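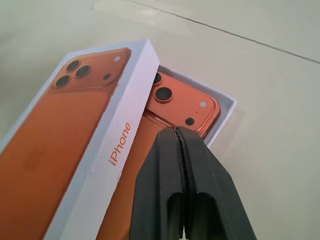

주황색 전화기와 상자. 뚜껑에 같은 색 전화기 사진이 인쇄되어 있음.

6월, 오전. 포장 인쇄 색 맞추기, 작업 노트

Kettunen에서 받은 백색 판지로 주황색 시험 인쇄를 다시 하였다. 지난번 종이보다 표면이 조금 거칠고, 잉크를 더 많이 먹는다. 건조 직후에는 색이 좋았으나 점심 후에 다시 보니 갈색 쪽으로 조금 갔다. Raili Koskela 씨도 같은 의견이다.

시험지는 모두 332장. 그중 105장은 왼쪽 가장자리에 줄이 있어서 따로 두었다. 줄의 원인은 아직 모른다. 롤러를 닦은 다음에도 한 번 나왔으므로 롤러만의 문제는 아닌 것 같다. 판을 의심하고 있다.

노랑을 먼저 찍고 빨강을 나중에 찍는 순서가 더 맑게 보인다. 반대 순서는 넓은 면에서 얼룩이 생긴다. 어두운 쪽으로 넘어가는 부분은 두 순서 모두 만족스럽지 않다. 망점이 갑자기 커지는 곳이 눈에 보인다. Martti Laitinen 씨는 검정을 빼고 파랑만 조금 넣자고 한다. 나는 검정을 아주 적게 남기고 싶다. 둘 다 해 보기로 하였다.

무광 코팅은 Pruko 것을 썼다. 코팅 후 색이 한 단계 가라앉는다. 그러므로 코팅 전의 견본을 보고 승인하면 안 된다. 이것은 전에도 적었는데 내가 또 잊었다.

접는 선에서 흰 금이 다섯 장에 나왔다. 모두 종이 결과 직각으로 접은 것이다. 재단 방향을 바꾸면 한 장에서 나오는 개수가 줄어서 비용을 다시 계산하여야 한다. Grondetton 주문은 1,489개이고 여분은 아직 정하지 않았다.

다음에 할 일
판 교체 후 줄 확인
검정 적은 것, 파랑 넣은 것 비교 (같은 조명에서 볼 것)
결 방향 바꾼 견본을 Raili 씨에게 전달
코팅액 남은 양 확인, 통 뚜껑을 꼭 닫을 것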